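Manipulation & Grippers > Data and Methods
Thread: Filtering demos by grip wobble, first numbers (long, sorry)

gripe_strength
Posted Sunday, 4:12 pm

Following on from the thread where half of you told me to just collect more data. I collected more data. It didn't help, so I'm back with a method.

The task is small-object packing with two hand-held grippers: pick the thing up, put it in a box, shut the lid. We now have 3,391 demos in what we call the Zemen set, after the rig. The policy trained on the lot is mediocre in a very confident way. It goes to the right place, closes on the object and then shuffles it about like a bloke looking for his keys.

My hunch was that the shuffling came from us. People regrip constantly with these tools and don't notice. So I wrote a score (working name Cirura, don't ask) that tracks how much the object moves relative to the jaws between first contact and release. Steady grip, low score. Lots of fiddling, high score.
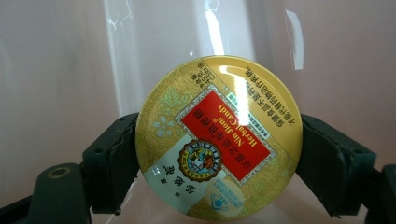 The score comes from the wrist view only. I tried adding the head view and it made everything slower and slightly worse, a combination I'm getting used to.

Results: I dropped the 1,362 wobbliest demos and retrained on what was left. Same architecture, same training budget, 200 trials each. The full set placed the object and closed the lid in 117 of them. The filtered set did it in 148.

Before anyone asks, yes, I'll run it with more seeds.

tin_ear
Posted Sunday, 4:40 pm

How many seeds was this?

gripe_strength
Posted Sunday, 4:43 pm

One. See last line of post.

oldmate_kinematics
Posted Sunday, 5:05 pm

Nice result, but I don't buy the explanation. Your wobbly demos will be mostly the hard starts: object near the table edge, object the wrong side of the box, hands crossed over. Chuck those out and you've trained a policy that's brilliant at easy starts. If your 200 trials lean the same way, there's your improvement.

We did something similar on the Rivera project and were very pleased with ourselves for a fortnight. Then someone moved the object to the other side of the bin.

gripe_strength
Posted Sunday, 5:31 pm

Fair, and I'd wondered the same. Trial starts are drawn from a fixed grid that was set before any filtering, so they don't lean anywhere. What I hadn't done was check whether the kept demos still cover the grid. Just ran it. They do, with a thin patch at the far corner, where everyone hates reaching.

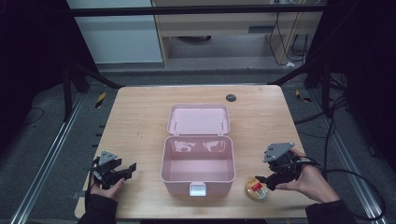
Start position also turns out to be a poor predictor of the score. The worst scores belong to round things, almost wherever they begin. Take the yellow one with the red label, down on the table by the near right of the pink box, with the right gripper reaching for it. It's an easy reach by our standards, and that object still averages the second-worst score in the set. Flat pads on a curved rim give you two narrow strips of contact and a free axis to spin about. So if the filter is biased, I'd say it's biased against round objects more than awkward starts.

oldmate_kinematics
Posted Sunday, 5:48 pm

So you've removed the bias I accused you of and owned up to a different one. Points for candour. What's the success rate on round objects alone?

gripe_strength
Posted Sunday, 5:59 pm

Up, but by less than on the boxy stuff. I'll post the split once I trust it.

maple_servo
Posted Sunday, 6:20 pm

Different complaint. What colour of noise are you modelling from pad wear? Grip friction drifts as the foam goes, and a score based on slip will drift right along with it. You may have built a very elaborate pad-age detector.

At Ongate we log a pad change as an event and normalize per pad set. Boring, but it killed a lovely trend line of ours, so I assume it works.

gripe_strength
Posted Sunday, 6:44 pm

Right, this one stings. We log the operator, the object and the time of day, and we don't log the pads. They get changed when someone complains.
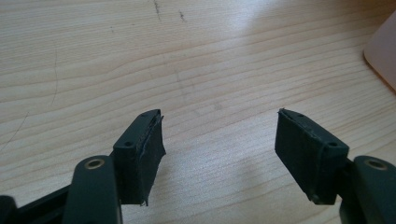 I've pulled the last 555 demos, which were all done on one set of pads, and plotted score against order of collection. There's a slope. It's not a big slope, but it points the way you said it would, which is annoying of it. I'll redo the filter with a per-session baseline and see how much of the gain survives.

tin_ear
Posted Sunday, 6:50 pm

With more than one seed?

gripe_strength
Posted Sunday, 6:51 pm

With three seeds, tin_ear.

maple_servo
Posted Sunday, 7:15 pm

My bet is you keep half of it. Also randomize your object order if you haven't, otherwise the round stuff and the old pads could be the same variable.

gripe_strength
Posted Sunday, 7:22 pm

Object order was alphabetical. I'm going to go and have my tea.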